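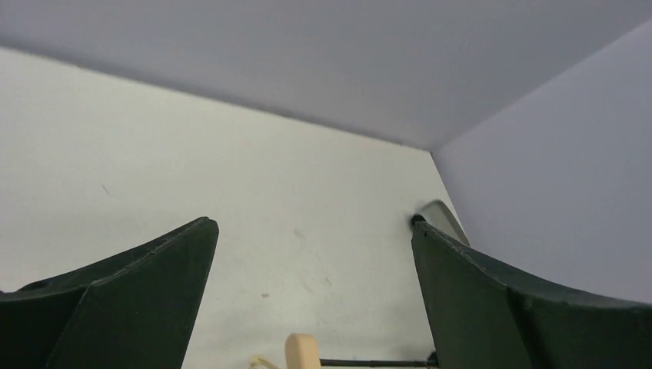 I've been lacing up for park footy for a fair few winters now, and I'm going to say something that gets me howled down in the clubrooms every July: most of us are wearing the wrong boots, and we're paying extra to do it.

Take the Flisora I bought last season. Gorgeous thing, weighs nothing, bright as a parrot. The soleplate is made for the sort of pitch you see on telly, and our home ground at Cakulberg is a paddock with goals on it. By half-time I'd have a kilo of mud on each foot and the turning circle of a bus. I'm a left back, for heaven's sake, I don't need a sprinter's stud pattern!

My old pair were Tosows, the plain black ones with the fold-over tongue. They came to 130 grams more a boot on my kitchen scales (yes, I checked) and I never once noticed it in a game. What I did notice was that they were wide enough for an actual human foot, and that I could wash them under the tap and stuff them with newspaper and they'd be right by Tuesday training.

Dalia Ait Brahim, who plays in front of me and is a good deal quicker, reckons I'm just getting old. She wears the Inthanon with the knitted collar and swears by it. Fair enough – she's on her toes all match and she likes a snug ankle. But even she's gone through 2 pairs in a season, both split at the same spot near the little toe, and at over $100 a go that's a lot of oranges.

I'd love to see one of the brands put some colour and a bit of marketing behind a boot for heavy ground. Decent long studs, a roomy toe, stitching you can get fixed. Until then I'm hunting through the second-hand bins for another pair of Tosows, size nine, and if you've got some in the garage I'll come and get them.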